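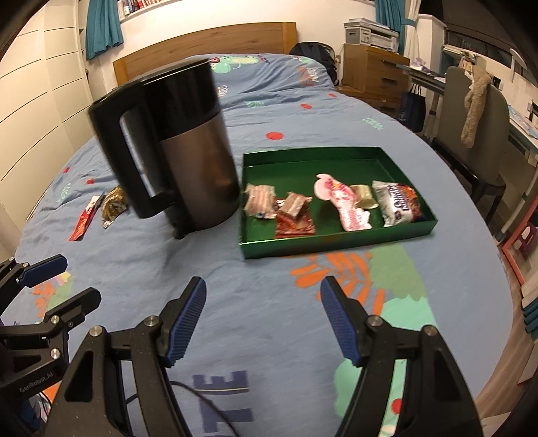
Two hand grippers over the bed, with the kettle, the tray of sweets and the loose packets.

How to record packing examples at home

This page explains how I collect examples for our tray model. I do it with two hand-held grippers, one for each hand. The task is always the same: put the loose snacks into the green tray.

1. Choose a soft surface for half of the recordings. A bed is good. The duvet moves when you press it, and the model must learn this also.

2. Put the tray where both grippers can reach it. Lay two or three packets outside of it. Mix shiny wrappers with clear ones.

3. Add one large object which is not part of the task. I use an electric kettle, empty and without its base.

4. Check the cable before you start. Keep enough slack for the full reach of your arm.

5. Open the fingers fully, wait for a moment, then go to the first packet. Close slowly. Cookies break easily, and a broken packet changes its shape for all later examples.

6. After every 9 examples, change the places of everything, the kettle too. I record 40 in one session, and this takes me about 2 hours.

Do not delete a failed grasp if you corrected it afterwards. Mark it "recovered" in the notes.

Comments

Anika Iwasaki: Do you keep the same duvet for all 40?

Otis Wojcik: My lollipops always slip out. Should I hold the stick or the candy part?

Shirley Ackroyd: Otis, I take the candy part, with the stick pointing away from me.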